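Subject: Re: Esulis hoop task, teleop demos
From: Piroska Bodnár
Date: Friday, September 24, 2021

Levente Pálfi wrote:
> Are the 1,618 demos all teleop? Did you keep the
> ones where the ball misses the rim?

All teleop, 980 of them with the new gains. Misses are kept and labeled. I dropped 3 with encoder faults. Hand-guided demos start in October. Reset pose for the hoop, ball and tray is attached; please match it before recording.

Piroska
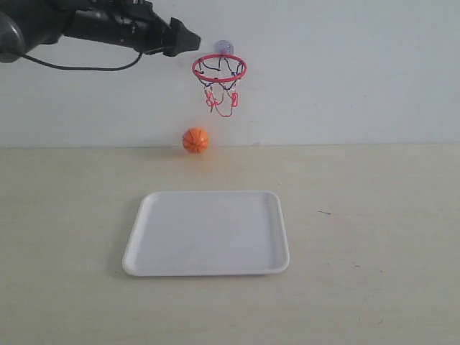

Levente Pálfi: Thanks. For hand guiding, please log joint torques too. Our Bovstead runs lacked them and we had to repeat 2 days of work.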